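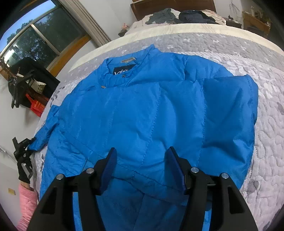

The blue jacket, on the bed.

The Last Bus to Porkville

My mother kept the money for the journey in a tea box, and the tea box she kept behind the flour. It was 1,230 in small notes, and when she gave it to me the notes smelled of both things. She had counted it already, but she made me count it again in front of her, at the kitchen table, with the radio on.

"It was 1,000 until last week," she said. "Then I sold the sewing machine."

I did not know what to say about the sewing machine. It had stood under the window in Bustura since before I was born. I had learned to walk by holding on to its iron leg. Now there were four small marks in the floor where it used to be, and she had put a chair over them.

I was going to Porkville to work for Tandent, where they made parts for pumps. My aunt had written that the work was clean and the winters were long. She underlined the word long two times. So on the last evening my mother opened the wardrobe and took out the blue jacket, which had been my brother's, and laid it on my bed as if it was a guest who needed rest.

"I don't want it," I said.

"It is not a question of wanting."

My brother had bought it the year he went to sea. He wore it one winter only. When he came home he was a man who slept in the afternoon and did not finish his soup, and then he went away again and sent postcards, and then he did not send postcards. We never spoke about the jacket. It was too bright for our town. When he walked in it to the bakery, you could see him from the church.

I slept badly. In the morning I put it on over my sweater and my mother pulled the collar straight and looked at the collar and not at me.

The bus left from the square at six. It was run by the Longo company, which had one good bus and one bad bus, and this was the bad one. The heater worked only on the driver's side. There were eleven of us, and for the first hour everybody sat where they wanted, and for the second hour everybody sat on the left. An old woman with a basket of eggs took the seat beside me. She touched my sleeve with two fingers without asking.

"Good," she said. "Who bought it?"

"My brother."

"Then he loves you."

I could have explained to her, but it was a long explanation and she had already closed her eyes. Her head came down slowly on my shoulder, and it stayed there through the hills. I kept the arm very still. It became numb, first the hand and then the elbow, and I looked through the window at the fields, which were white and then brown and then again white.

At the border of the district we stopped behind a truck that had turned over. It had been carrying onions. They were all over the road and in the ditch on both sides, and the driver of the truck was sitting on the step of his cabin and eating one, raw, like an apple. Our driver said the road would be closed for 60 minutes. It was closed until dark.

People began to talk, as they do when a thing has gone wrong and it is not their fault. A man shared his sausage. Two students sang a song with many verses, and when they forgot a verse the old woman gave it to them without opening her eyes. I put my hands in the pockets of the jacket, because I was cold now also, and in the left pocket, under the lining where the seam was open, I felt paper.

It was a ticket. I had to bring it up to the window to read it in the last light. Longo company, Bustura to Porkville, one way, seat 67, a day in May. There was no hole in it. The man who sold the tickets always made a hole when you stepped on the bus.

I thought about that for a long time. My brother had told us he went straight to the harbor that spring. My aunt had waited for him in Porkville with a bed made and a place kept at the factory, and he did not come, and she was angry with my mother for two years. All of us believed he had never meant to go. But he had stood in the square, maybe, with the ticket in his pocket. It was a warm month and he had carried that jacket with him.

"Is it something important?" the old woman asked. She was awake and she was looking at my hand.

"It's an old ticket."

"Will they still take it?"

"I don't think so."

She moved the basket on her knees and found me an egg, a boiled one, already a little broken on one side. I peeled it into my palm. In front of us the men were pushing the onions off the road with their feet, and somebody had made a light with a lantern, and the driver started the engine to see if it would start.

I put the ticket back under the lining, on the same side, and I pushed it down as far as it would go.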